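Flanwood Home Notes
Kitchen & Home > Hosting Tips
By Phúc Mạch | April
81 shares | 2 comments

How to feed a festival crowd from a home kitchen

Our town is hosting a weekend of the regional arts festival this year, and if you live anywhere near Flarkport you've already seen the banners. My street is one of the ones doing open doors, so people wander from house to house between the concerts, look at some paintings in somebody's front room, and eat. They eat so much! The festival office says 2,000 visitors for the whole weekend, and a fair slice of them came up my front steps the last time we did this.

So I've had some practice, and I've had some disasters (the rice, which I'll get to). This is what I do now in my own kitchen, a pretty ordinary one with a four-burner stove and not enough counter.

Start with the fridge, a week ahead. Eat it down. I mean it, have the weird dinners, finish the half jars. You want one whole shelf bare by the night before, and if you can manage two you'll be thanking yourself. I move the drinks out to a cooler on the back porch and fill it with ice in the morning. Drinks people open the fridge constantly, and every time they do the food warms up a little.

Pick food that's fine at room temperature for a while, and put it out in small batches. I do sesame noodles, pickled carrots, little savory hand pies and a big sheet cake. I used to put everything out at once because it looked so generous, and then I'd be standing there at three in the afternoon looking at a tired platter and wondering how long it had been sitting. Now nothing perishable stays out longer than two hours. I write the time on a bit of masking tape and stick it to the underside of the plate rim. When the time's up, the plate goes back to the kitchen and a fresh one comes out.

About the rice. I cooked a giant pot the night before, put the lid on and left it to cool on the stove. Don't do that! Cooked rice needs to cool fast and get cold, so spread it on a couple of sheet pans, thin, let the steam go off, then get it into shallow containers and into the fridge. Mine all went in the trash, and I made new rice at six in the morning in my bathrobe.
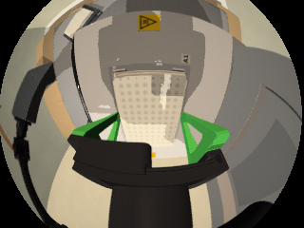
Grey housing, bright green fingers.

Hand pies freeze beautifully if you freeze them before baking. Line them up on a tray so they aren't touching, leave them until they're hard, then tip them into bags. Bake straight from frozen and give them an extra five minutes or so. I brush the egg on just before they go in. My Ông used to crimp his with the back of a spoon and I still do, since a fork pokes little holes and the filling leaks all over the pan.

If a pan does get that black sticky ring of leaked filling, sprinkle baking soda over it, pour on hot water and walk away for an hour. Most of it will lift with a plastic scraper. I do this with the pans stacked in the bathtub on festival weekend, and I don't care who sees.

Floors! Put down an old rug or a runner from the front door to wherever the food is. I lay mine over one of those rubbery grip mats, and I tape the corners too, as there are always kids running. A second mat outside the door catches most of the grit if it rains. For drips of juice on wood, blot right away with a damp cloth and then dry it. I keep a cloth tucked in my apron all day.

Trash is the thing I got most wrong. One bin in the kitchen means strangers in the kitchen. Put a bin by the front door and another in the yard, and line each of them with three bags, one inside the other. When the top bag is full you lift it out and the next one is ready. Cut a piece of cardboard for a sign and write big.

Cups: I bought a box of the cheap Brorkis tumblers a few years back and I wash them all weekend long. They go in a dishpan of hot soapy water as they come in, and whoever is passing does a few. Paper cups would be easier, I know. But they blow around the yard, and then I'm picking them out of the hydrangeas until summer.

Last thing, feed yourself before the doors open. Eggs, toast, whatever you like, sitting down. Then put a plate of the good stuff at the back of the fridge with foil over it and your name on it, so there's something left for you when the last concert lets out.

Filed under: Entertaining, Big Batch Cooking, Around Town
3,416 views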